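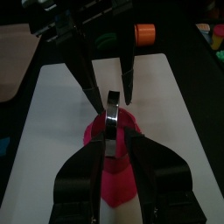 *A silver metal piece with a bright pink plastic object behind it.*

**Trorkstead, 08/08/2021.** Brutidach will begin selling Custard, a modeling dough for schools and day care centers, on its own website this month. The dough comes in 300-gram tubs and 4 colors.

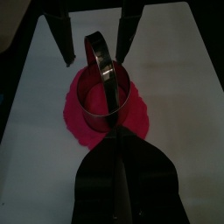
The first production run is 2,000 tubs, mixed and packed at the Sinaga plant. Each tub has a screw lid and a printed batch number. Unopened tubs should be stored at room temperature.

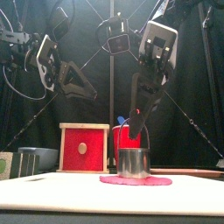 Orders ship within 14 days. Schools that joined the July trial will keep their trial price on the first order. Questions about bulk orders should be sent to Sharon Gachanja, sales manager, at the Trorkstead office.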